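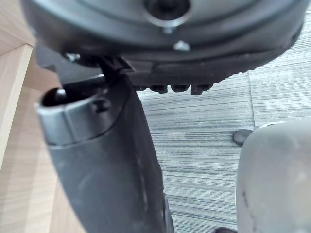 # Comparing two grippers without fooling yourself

Last updated 14 June 2026

Every gripper data sheet I have read gives a grip force, a stroke and a cycle time. None of those numbers has ever told me whether the thing would pick up my parts on my floor with my camera bolted to it. This page is how I compare two grippers on the same arm, using the Lalonach and the Briltia as the pair. The steps should carry over to whatever you have.

If you are hoping for a winner, skip to the end and be disappointed.

## What you need

- One arm and one controller. Ours is a Popescu controller, firmware left alone for the whole test.
- Both grippers, with the mounting plates you plan to keep.
- A wrist camera that fits both plates.
- Ordinary objects from the place the robot will work in. Leave the vendor's foam cubes in the box.
- A spreadsheet, and someone who didn't choose either gripper.

That last item matters more than it sounds. I had been arguing for the Briltia since May, so Mbali Kekana did the scoring.

## Step 1: Look through the camera first

Mount the first gripper, open it all the way, and save a still. Close it and save another. Then do the same with the arm in the poses it will really use, including the awkward ones down near the floor or under furniture.

Go through the stills with two questions. How much of the view is taken up by the robot's own hardware? And can you still find the fingertips when the background is dark gray plastic?

Brochure shots are nearly always taken over a white table. Over a white table any finger looks well placed. Run the same finger in under something dark and round, with light coming from one side, and the outline can be gone. I have seen a grasp planner treat a shadow as a finger and stop with total confidence.

Write the percentage of blocked view in the sheet if your software gives you one. If it doesn't, print the stills and mark them with a pen. It's crude and it works.

## Step 2: Fix the camera settings and stop touching them

Set exposure, white balance and focus by hand. Auto exposure will flatter whichever gripper you test later in the day, or whichever one has the paler fingers. Light fingers close to the lens can pull the exposure down until the floor behind them turns to mud, and then you end up blaming the gripper for a camera setting.

If you must leave auto exposure on, leave it on for both and say so in your notes.

## Step 3: Run the same grasps on both

We used 20 objects and 51 grasps on each gripper, from a list Shireen Rampersad wrote before either one was unpacked. The order was fixed. A grasp counted as good if the gripper closed on the target, lifted it and held it until the arm was back at its rest pose. Everything else was a fail, including the ones where I said "well, it nearly had it."

You will want a third category called "partial." Don't add it. Partial is where favorite products go to hide.

For each grasp, log:

1. the object and the pose number
2. good or fail
3. whether the fingertips were in view at contact
4. anything the gripper touched that it wasn't meant to touch

Number four is the one people leave out. In tight spots the pads are often fine and the trouble comes from the body of the gripper or the cable running alongside it. A gripper can pass on paper and still knock into every chair in the room. 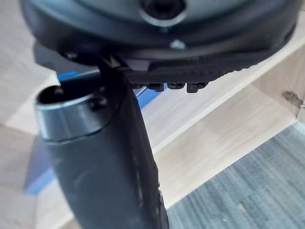 Watch the pads too. Ridged rubber usually does well on smooth rounded parts when it is new, and vendors like to test when it is new. Ask for the wear figures. Dimov, who made our spare pads, sent a chart that ended at 1000 cycles, with a line that was still going down when it stopped. I asked what came after that and I'm still waiting.

So make your own wear check. Do one easy grasp over and over between sessions, and repeat the first ten grasps of your list at the very end. If the score drops, the number you have is for fresh pads and should be labeled that way.

## Step 4: Swap, and swap back

Fit the second gripper and repeat Steps 1 to 3. Then put the first one back and rerun part of the list.

It's boring, and it is the step that saved us. Our first Lalonach run looked clearly worse. After the swap back it looked much the same as the Briltia. The camera bracket had gone on at a slightly different angle the first time – a small tilt, enough to throw off the hand-eye calibration. Without the swap back I would have written the result I wanted.

Recalibrate after every change of gripper, even if the manual says the mount is repeatable. Check it with a marker on a surface at working distance, then check again with the arm low and reaching forward.

## Step 5: Read the sheet like you don't believe it

By the end we had 357 logged grasps, counting the repeats and the wear checks. That sounds like a lot until you split it by object, and then some rows are too thin to say anything.

A few things to ask before you announce a result:

- Would the ranking flip if you dropped one object?
- Did the fails bunch up in one session?
- Who scored the close calls?
- Were the misses gripper misses, or did the camera lose the target first?

In our case the last question ate most of the difference. When the fingertips were in view at contact, the two grippers scored close enough that I wouldn't bet lunch on either. When they weren't, both got worse.

## What we kept

We kept the Lalonach on the arm, mostly for dull reasons: its plate fits our camera without an adapter, and the pads come off with one tool. The Briltia may well be better at heavier loads – we didn't test that, so I have no opinion. Mbali's sheet has a blank tab for it. The next job is moving the camera bracket and running Step 1 again.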